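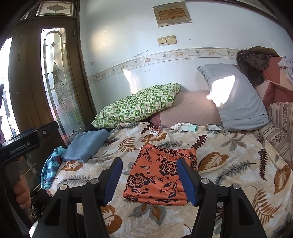
Greddale Bedding Bank – progress report to the Cavalcanti Fund, second period of the grant

The bedding bank gave out 414 sets of bedding between January and May, against a target of 495 for the full grant year. Demand was highest in the first two months and has eased since. A set is made up of a blanket or comforter, two sheets and two pillowcases, with a towel when we have one. Donated items are rarely plain and rarely match: a folded orange cloth with black vines and flowers may go out on top of a cream blanket with big brown, gray and burgundy leaves. We used to hold pieces back until we could put together a matching set. We stopped doing that in February, and the wait for a full set came down from nine days to four.

Referrals

Most referrals still come from the school district and the two clinics on the east side. The Nasavard housing office began referring in March and now sends us more families than either clinic. Their forms often leave out bed sizes, so we have to call the family before packing. We have sent them a shorter form and expect them to start using it in June.

Laundry

Everything donated is washed before it goes on the shelf. The second dryer, bought with the equipment line of your grant, was installed in January. It broke down once in April – a failed belt, replaced under warranty – and we lost two working days. Before the dryer we were paying for outside laundry most weeks. We have not used outside laundry at all since early February, and the money left in that line is shown in the attached budget sheet.

Storage

The Gemex building lease was renewed for one year at the same rent. We put up shelving along the north wall, which gives us room for 70 more bins. Twin and full sizes are now kept apart and labeled on the bin, and packing errors have dropped. The roof leak over the loading door has been reported to the landlord twice. Nothing has been damaged, but we keep that corner clear.

What is behind schedule

The crib bedding program has not started. We planned to supply over 40 families in the first year and have supplied none, as the supplier we had chosen raised its price after the grant was made. We have asked two others for quotes. We would like to carry the crib money into the next period and ask for your approval in writing.

Evening pickup is also late. It was meant to open in March and will now open in June, on one evening a week until 7:30 p.m.

Next period

We will hold a collection drive for king-size sheets, our most common shortage, and finish moving the intake records to the new spreadsheet. The next report will include the results of the family survey.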